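Two arms, one spoon sorter: when should the planner give up on a grasp?

Forum: Manipulation software > Planning and perception

dhorobets
Posted Saturday, 9:14 am

Hello everyone, and sorry in advance for the length, I've been saving this one up. I'm working on a bimanual sorting task, with spoons going into bins, and I'd love some opinions on how other people split the work between perception and planning when the objects are touching each other.

The stack is pretty ordinary. A segmentation model gives me one mask per spoon, a small pose step turns each mask into a line (bowl end, handle end), and then Koval does the planning for both arms with a shared collision world. Single spoons lying by themselves are a delight. Crossed pairs are where my week went. The segmenter likes to hand me either one X-shaped blob or three pieces, with the lower spoon chopped in two where the other one crosses it, and then the planner very politely goes after a handle half as long as the real one.

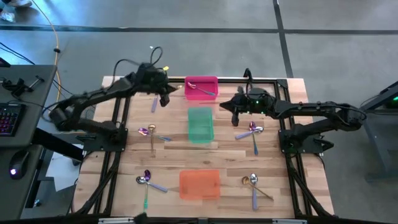

Overhead view, one spoon in the pink bin, green and orange still empty.

I've been merging pieces by color and direction, which does well when the two handles are different colors and badly when they're both some flavor of lavender. My other headache is what to do when a grasp looks doubtful. At the moment the planner gets 10 tries before it marks a spoon as skipped, and the arms spend an awful lot of time hovering and thinking. Do you retry, or do you back off and look again? I go back and forth on it daily.

– Daryna

pebble_router
Posted Saturday, 9:52 am

Nice setup, and what a cheerful bunch of spoons! I'd look again after every failed plan, full stop. Ten tries against a stale pose is ten chances to be wrong in the same way. In my own sorter I cut the limit to 2 and the whole thing got faster, even though it takes more pictures.

For the chopped spoon problem, have you tried fitting the line first and the mask second? Run a plain line fit over all the pixels that belong to the pile, pull out the two strongest directions, and then hand each pixel to one or the other. The crossing itself stays ambiguous, but you don't want to grab there anyway.

larysa_t
Posted Saturday, 10:30 am

I'm going to disagree with pebble_router a little, in a friendly way. Looking again is only cheap if the arms are out of the way. Look at where the left gripper is sitting in Daryna's picture: the spoon at the upper left has its top end hidden under it. Take a fresh look in that pose and you get a short spoon, and you've swapped a stale pose for a wrong one. We had exactly this on the Drakmont cell and it took me far too long to see it, because the logs all said "pose updated, confidence high" and I believed them.

What we do now is mask out the arms before segmentation. The robot model and the joint angles are right there, so we render both arms into the camera view, grow the outline by 35 pixels to cover the cables (those loops above the wrists are sneaky and they aren't in anybody's robot model), and anything touching that region gets flagged "partly hidden" and can't be picked until a clear view comes along. It costs very little and it cured most of our ghost spoons.

Larysa Tkachuk

dhorobets
Posted Saturday, 11:05 am

Oh, Larysa, the cables! I was rendering the arms for collision checks and never thought to reuse it for the camera. My file for the overhead view has a comment in it reading "weird dark curve, ask someone" and I think you've just answered it.

pebble_router, I tried your line fit over coffee on my saved frames. Out of 914 crossed pairs it split far more of them cleanly than my color merge did, so thank you. It still gets muddled when the crossing is shallow and the two spoons lie nearly along each other.

Next question while I have you both here. I've got a low side camera as well and I'm wondering if it's worth fusing. My hope was to use it for finger height over the rim, because my depth from overhead is poor on see-through plastic.

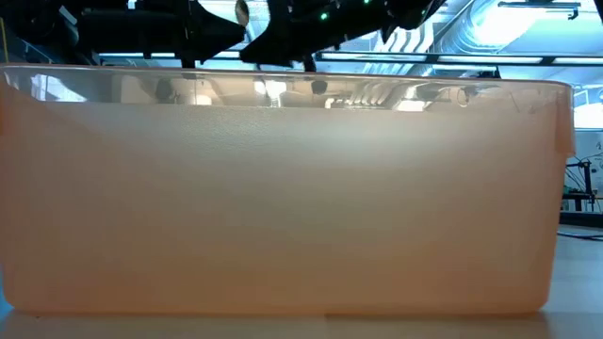 Side camera, looking through the orange bin with both grippers above it.

As you can probably guess, the rim is the hard part. It's clear and shiny, it reflects the lights, and my edge detector finds four rims on a good day.

gantry_goose
Posted Saturday, 1:20 pm

Long-time reader here. I would not fuse that camera at all. Between the glare by the ceiling ducts and the reflections along the rim, you'll spend a month tuning thresholds for a number you could get by measuring the bin with a ruler. Bins don't change height. Put the height in a config file, calibrate the table plane once, and go have lunch.

larysa_t
Posted Saturday, 1:48 pm

Goose is right about the height and wrong about the camera, if you ask me :) The bin's height is fixed, sure, but its position isn't. Ours get nudged by the fingers all the time. I wouldn't look for the rim, though. I'd look for the bottom edge, where the orange meets the pale table. There's a bit of shadow right under it and it's much steadier than anything up top. Find the base, add the known height, and you have your rim without ever asking the glare for its opinion.

The other thing a side view is good for is checking the two grippers against each other. Both are dark against a bright background there, so a simple silhouette goes a long way. We compare the silhouette with the rendered one and pause if they drift apart, and that has caught a bad wrist calibration more than once.

gantry_goose
Posted Saturday, 2:03 pm

Fine, the bottom edge is a good idea. I still say ruler first.

pebble_router
Posted Saturday, 2:41 pm

Ruler first, then bottom edge, and a lower retry limit whatever else you do. Daryna, are you planning the two arms together or taking turns? If both want the space over the same bin, I'd put a simple lock on the bin and leave the joint planning for later. The Ornine plugin has one built in and it's maybe the only part of that plugin I'd recommend.

dhorobets
Posted Saturday, 4:17 pm

Together at the moment, and yes, that explains some of the hovering. A lock per bin sounds wonderfully dull and I'm going to try it tonight. Plan for the week, then: arm masks with a fat outline for the cables, line fit before masks, two tries and then a fresh look from a clear pose, ruler for the bin height, and the bottom edge for position. I'm leaving the silhouette check until the wrist calibration is redone, or it'll only shout at me.

If anyone has a trick for nearly parallel spoons I'm still all ears. I'll put the saved frames up on the Nundport share once I've cleaned out the duplicates, so you can have a go at them too.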